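A jewelry pile, a bedroom and 88 names on the list: Saswood's bracelet swap is back

By the Saswood Local desk
April 2022 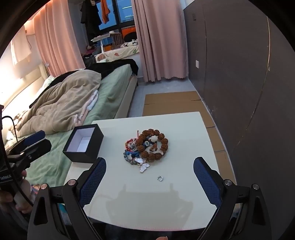 Bracelets and a butterfly pendant share a table with an open gift box. Sorting for the Saswood swap is under way.

If you have a drawer full of bracelets you never wear, I have good news - the Saswood bracelet swap is coming back, and this year it's moving into the big room above Clitero, the fabric store on the corner. I've gone to every one so far and come home with something each time (my wrist is running out of space!), so I'm a bit biased here.

The sorting has been going on in bedrooms and kitchens all over town, and I stopped by one of them with my own bag of odds and ends. The heap on the little white table was already a good one. I went straight for the big bracelet of knobby brown beads, the rudraksha kind, and then the red beads next to it, and then a silver flower charm with a blue center that I'd trade half my collection for. The mother-of-pearl butterfly is probably going to start an argument. I'm also keeping my eye on the small silver ring, even though I have never once bought a ring in the right size.

For anyone new, the swap works on tokens. You hand over a piece at the door and get one token for it, and you can spend it on anything on the tables. Last time 163 pieces changed hands in a single afternoon, and 88 people have put their names down for this one already. The room is bigger than the old one, so there's still space if you want to come along.

A few things to know before you pack your bag. Please untangle your chains, and put earrings in pairs on a piece of card. Broken clasps are fine as long as you tie a bit of thread to them, and Siddiqui, the watch and clock repair place, will have a bench set up for quick fixes at $8 each. Gift boxes are very welcome too - we always run short by the end and people end up carrying necklaces home in napkins.

Anything left over goes to the Sosent thrift shop, which made a little over $3,000 from swap leftovers the year before last and put it toward the new reading corner at the library. They were supposed to hold a January swap as well, but the heating in the old room gave out and it was called off. If you still have a token from back then, bring it, it counts.

Drop-off is at the Clitero counter during store hours. I'll be the one hovering near the brown beads.

Last updated: Sunday evening, with drop-off details

Contact the desk | © Saswood Local | Back to top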